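The trouble with a single success rate

Robotics papers love a percentage. The one Liya Wubshet sent me last week had a splendid one, printed in bold in the abstract, and I read on for 3 pages before finding out what the robot had been asked to pick up. Mostly blocks. Nice stiff blocks, the sort of thing that wants to be picked up.

My own taste runs to paper pouches. A packet of sterile gauze swabs is flat, creased and slightly puffed up where the swabs sit, and it offers a two-fingered gripper very little to get hold of.
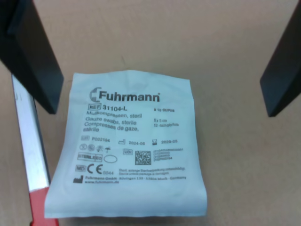 Mesfin Gebru, who runs the Hadgu trials, logged 3,643 attempts on items of this kind and refused to average them. He sorted the failures by what the fingers did wrong: came down too high, pinched only the edge, shoved the thing along the table. His write-up is dull to look at and has no bold number in it. I learned more from it than from the last 40 papers on my desk, several of which had videos with music.

The objection is that reviewers want one figure so they can rank Rirden against Clollis. Fine, let them have it, in the appendix, next to the thank-yous.

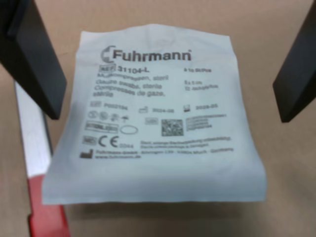 What I'd like up front is the table of misses, with the object named and the start position given, so that another lab can try the same thing and fail in the same way. Gebru plans to release his in December. I expect it will be cited twice, once by me.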